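Korkgate Colour Words

Small ads from a second-hand board, with the colour words marked up. Version 2.

Contents
What this is
Where the ads came from
Files
Columns
How the marking was done
Dark shades
Known problems
Changes since version 1
Licence and contact

What this is

A table of 831 small ads for used household goods, mostly furniture, curtains, rugs and crockery. Each ad has been read by two people, who marked every word or phrase the seller used for a colour. The marks are tied to a fixed list of 47 headwords, so that "off white", "offwhite" and "off-white-ish" can be looked up together while the seller's own spelling is kept.

It was put together for people who study everyday colour naming, and for anyone building a search box for second-hand goods. Colour lists made by paint firms are easy to find. Lists of what people write when they want rid of a sideboard are harder to come by, and the two don't match well. Hardly any seller writes "taupe". Plenty write "sort of beige".

Where the ads came from

The ads were posted on the Korkgate swap and sell board, which has since closed. Gobnait Mac Carthaigh ran the board and wrote to the sellers to ask whether their old ads could be used. Only ads from sellers who said yes are in the table. There are 31 sellers. Some posted once or twice, and a few were clearing whole houses, so the ads are not spread evenly among them.

All ads are in English. Names, phone numbers, street names and collection times were taken out by hand and replaced with a short tag such as NAME or STREET. Prices were left in. The sellers' own photos were not kept.

Files

ads.csv
The main table, one row per ad.

marks.csv
One row per marked colour word. An ad with no colour word has no row here.

headwords.csv
The fixed list, with a short note on each headword.

disagreements.csv
The places where the two readers marked different things, with both marks and the one that was kept.

All files are UTF-8, comma separated, with a header row. Line breaks inside an ad are written as a vertical bar. If you open ads.csv in a spreadsheet, set the price column to text first. Otherwise some entries such as "10-12" will be turned into dates.

Columns

ads.csv
ad_id: a number, not in date order
seller_id: a letter and a number, the same for every ad by one seller
item: type of thing for sale, from a short list
text: the ad as posted, with the tags described above
price: as written by the seller, may be blank

marks.csv
ad_id: matches ads.csv
start, end: character positions in the text, counted from zero
as_written: the seller's words, spelling unchanged
headword: one entry from headwords.csv
hedge: yes if the seller softened the colour ("sort of", "more or less", "-ish")
part: what the colour belongs to, such as legs, seat or lining, blank if it is the whole item

How the marking was done

Signe Steinarsdóttir and Sang-wook Yeo each read every ad on their own. Where they differed, Lorenz Pfister chose between the two marks, or left the headword as UNSURE if neither was clearly better. He did not add marks of his own.

The rules were short. Mark a word if the seller is using it to say what colour something is. Don't mark it if it names a material, a maker or a style. "Oak table" is not marked. "Oak coloured table" is. "Gold rimmed plates" is marked as GOLD, with rim as the part. "Rose pattern" is not marked. "Rose curtains" caused trouble and went to Lorenz each time.

Where a seller gave two colours for one thing ("blue or maybe green, see for yourself"), both are marked and both have yes under hedge. Words for light and dark go in with the colour they belong to, so "dark blue" is one mark and has the headword BLUE DARK.

Dark shades

The dark end of the list was the hardest part to settle. Version 1 had one headword, BLACK, for everything from coal scuttles to faded trousers, and readers complained with good reason. There are now separate headwords for BLACK, CHARCOAL, GREY DARK and BLUE DARK.
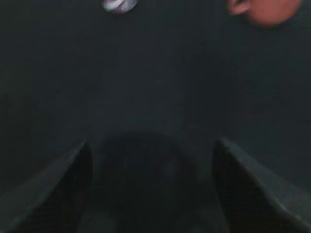 CHARCOAL covers "charcoal", "charcoal grey", "slate black", "nearly black" and "soft black". Sellers use these for sofas, blinds and worktops, and they use them loosely, often with a warning that the thing looks darker indoors. The wide surface in the picture is the sort of shade the headword is meant for: a dim charcoal grey with only faint changes in tone, where the black pieces at the bottom would go under BLACK. We can't check the real colour of any item in the table, and the readers were told not to guess. If the ad says "black", the mark is BLACK, even where the same seller calls the matching footstool "charcoal" in the next ad.

"Anthracite" has its own row in headwords.csv but is joined to CHARCOAL through the column see_also. Drop that link if you want to keep the two apart.

Known problems

One board and one group of sellers. Please don't treat the figures as a picture of how English speakers in general name colours.

The seller with the most ads writes "cream" for almost anything pale. Leave that seller out and CREAM falls well down the list.

Spelling mistakes inside colour words were kept. "Burgandy" and "burgundy" share a headword, but a plain text search for one won't find the other.

The item column was filled in before the marking started and was not checked again. Some bed covers are listed under curtains.

The tag STREET was put in over a few real colour words in street names. These were never marked and cannot be got back.

Changes since version 1

Dark shades split as described.
Column hedge added.
Character positions now count from zero. They counted from one before, so old scripts will be off by one.
Repeat ads with the same wording removed.
disagreements.csv included for the first time, at the request of Dezső Vörös, who needed it for a class on marking up text.

Licence and contact

Free to use and change for any purpose, as long as Korkgate Colour Words is named. Sellers may still ask for their ads to be taken out. When that happens a new version is put up in August, and we ask that you delete the older copy.

Corrections go to Lorenz Pfister. Please send the ad_id and the start position with each one.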